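The Drawer of Other People's Dinners

I have kept menus since I was old enough to be taken out to eat. My mother thought it was a phase. It has now filled 2 suitcases, a hatbox and the drawer where normal households put their tea towels, and in March I finally admitted that it needed sorting.

The trigger was Selim Keskin, who ran the print shop in Tranthorpe for 38 years and must have set half the takeaway menus in the county. He'd heard about my drawer and rang one evening to ask if I had anything from the Grotum, a café by the station with terrible soup and the loveliest lettering you ever saw. I had four! All folded in half, all with a ring of coffee on them. He was so pleased that I went straight upstairs and tipped the lot out on the bed (mistake, I slept on the sofa).

What struck me, once I'd got them in heaps, was how much the shape of a menu tells you about the meal. There's the flat sheet, the sort that doubles as a placemat and gets handed to you with the cutlery, crammed with little pictures and prices. Then there's the stand-up card, which lives on the table and works on you slowly while you're waiting for your drink. I'm a sucker for the stand-up card. I have never once gone in meaning to order the special and I've come out full of it more times than I can say.

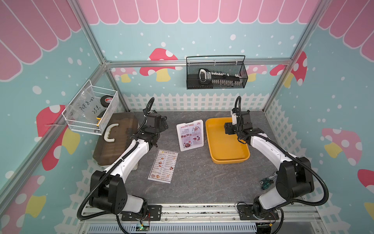

Food photographs are where Selim and I fall out. He likes a menu in plain type, two colours at most, and says a good cook doesn't need a portrait of the noodles. I love the portraits. Give me columns of tiny dishes I can point at, give me "SPECIAL MENU" in big red letters and a plate of grilled meat underneath, and I'm happy before anything has left the kitchen.

As for storage, I've tried the lot. Ring binders chew the edges. Shoeboxes are fine until you want the one at the bottom. My friend Nelu Furtună swears by plastic boxes with a handle on the lid, and I've come round to those, with the tall cards slipped in at the back so they don't bend. Shallow trays are good for the sorting itself, one for each town, though mine keep getting borrowed for seedlings.

Selim came over last month to collect his Grotums. He stayed until nearly midnight and went home with 84 menus in a carrier bag, on loan, with a list. I've had nine back so far.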